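Silbridge G2 hand-held gripper (pair)
Item 573, sold as a left and right set with cables

Okay, I love these things and I still sell them, but please read this before you order! The first batch had a fault. After 20 minutes or so of steady use the right-hand one would stop closing all the way, so whatever you were holding just slid out of the jaws. No error light, no beep, nothing. I dropped a mug on my own foot finding that out (my favorite mug, too).
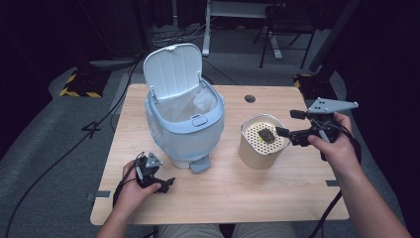
Both grippers in use at the table, trash can lid open.

I traced mine to the cable plug working loose at the gripper end. Reinholz now makes a locking plug, and every set I've shipped from September on has it. If your serial number is under 131, write to me and I'll send you 2 new cables free. Until they arrive, stick to soft, light stuff, keep glass and blades out of it, and unplug before you poke at the jaws. Please don't tape the plug in place! I tried it and the tape made it worse.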